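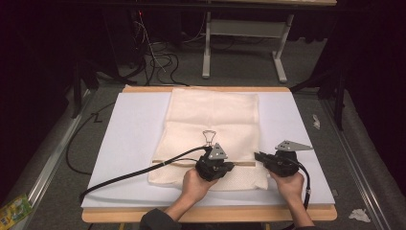 The reader from Clomutach wrote to us that her porch was the best room of her house for exactly one winter, and then the summer came. She had paid for large windows on three sides, a glass door on the fourth, and a dark floor which looked very nice in the showroom. By the middle of June she could not sit there after breakfast. "I built an oven," she wrote, "and I drink my coffee in the kitchen, as before."

Her letter was the longest that we received after our spring pages on closed porches, but many others had the same complaint. People ask first how to keep a porch warm in November. The question of how to keep it cool comes one year later, when the builder is already paid and gone.

I have closed two porches in my life. The first was in Zhuravel, where I grew up, and we did it with old window sashes from a school that was being repaired. The second is the one where I write this text, behind a small house in Cleltelham. The first was ugly and pleasant. The second was handsome, and for two summers I could not use it, so I read the letter from Clomutach with much sympathy.

The sun comes from the side

Most people look up when they think about sun. They buy a better roof panel, with more insulation, and they expect that the problem is solved. A roof does matter, especially a clear one. But on a porch that faces west, the strongest trouble comes in the late afternoon, when the sun is low and goes straight through the glass. An overhang does little at this hour. My own roof is well insulated, and at five in the afternoon the floor was still too hot for bare feet.

Shade on the outside of the glass is worth more than shade on the inside. When you hang a curtain in the room, the sunlight has already passed the window, and a good part of its heat stays with you. An outside blind or screen stops it earlier. It is also more expensive, it must stand the wind, and in some neighborhoods you need permission for it. I put outside screens on the west wall only and left simple curtains on the other two. If I did it again, I would do the same.

Windows that open, and where

A contractor will often offer you fixed panes with one or two sliding windows between them. Fixed panes cost less and they seal well. On my street in Cleltelham there is a porch with beautiful fixed glass from corner to corner, and its owners keep the door open with a flowerpot all summer.

Air needs a way in and a way out. It helps if the way in is low and on the shady side, and the way out is high and opposite. My porch is 14 feet long, and it has two low windows on the north end and a narrow one under the ceiling at the south end. With all of them open I feel the air move, even on days when the trees are quiet. Before this, I had four windows at the same height on one wall, and they did almost nothing.

A ceiling fan is a good addition. It does not make the air colder, so there is no sense to leave it running when you go out. Ask the electrician for a fan that is rated for damp places, even if the porch seems dry to you.

Floors and the money

Dark tile in the sun collects heat and gives it back in the evening. In winter you will like this very much. I covered mine with a light woven rug from June and I roll it up when the leaves fall. The rug cost less than any other thing that I changed.

The low windows were the largest expense. One firm in Romow asked 936 dollars only to cut the openings and frame them, without the windows themselves. I thought it was too much and I waited a year. Then I paid a little more to another firm. The outside screens came after, and I installed them myself over two weekends, with one broken drill bit and some bad words.

If your porch is not built yet, you are in a better position than I was. Go and stand in the place at the hour when you plan to use it, in the hot part of the year, and look where the sun falls. Draw it on paper and give this drawing to the builder before he gives you his. Ask which windows open, which way they open, and if the screens can be taken off for washing. Ask also for the price of outside shade as a separate line, even when you do not plan to buy it now. The brackets are easier to fix while the wall is still open.

The reader from Clomutach has ordered blinds for the west side. She is keeping the dark floor.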